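Nenora Satti 30 Under-Cabinet Light, reviewed 3/25/22

The Satti 30 is a plug-in LED bar sold for kitchen counters. Nenora rates it at 277 lumens, and the housing is 56 cm long. It mounts with two screws or the supplied tape. I used the screws, as the tape let go of a painted surface overnight.

Light is even along the bar, with a slight drop at the cable end. Color is neutral white and fixed.
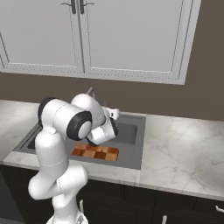 Does it flicker when dimmed?
Only at the lowest step, and the flicker stops one step up.

The touch switch is slow to respond to damp fingers. The older Atier bar has a rocker switch, which I prefer — but its diffuser yellows. Cable clips are not included.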